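About Gravby

Most tableware sellers will tell you their bowls change how dinner feels. We doubt it. Gravby began because two of us were tired of paying for stories about clay and getting chips along the rim by August.

We sell plain cups, bowls and plates from a small shop in Nasevby, and we test what we sell before it goes on the shelf. If a maker claims 900 washes, we ask to see the records. Usually there are none.

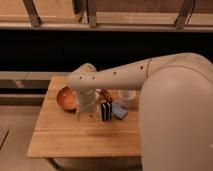 Color is where we get the most sales talk. Suppliers send us charts that say which shades make people hungry, and we have yet to see one with a source on it. Put an orange bowl beside a clear glass cup on a light wooden table and it looks cheerful enough, but that tells you nothing about how either will hold up. We list the color, the size and the weight, and leave your appetite out of it.

Our range is short - 10 pieces at present. We dropped the Drirneo line after too many handles came back, and we said so on the product page while the last of it was still for sale.

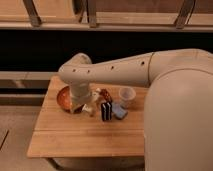
The same goes for the word "handmade." Rothe, who supply our plates, use a press and finish the edges by hand. We call those plates pressed. Some customers have told us this costs us orders, and it may.

Returns are open for two months, used or unused. The shop closes for stock counting on 30th December.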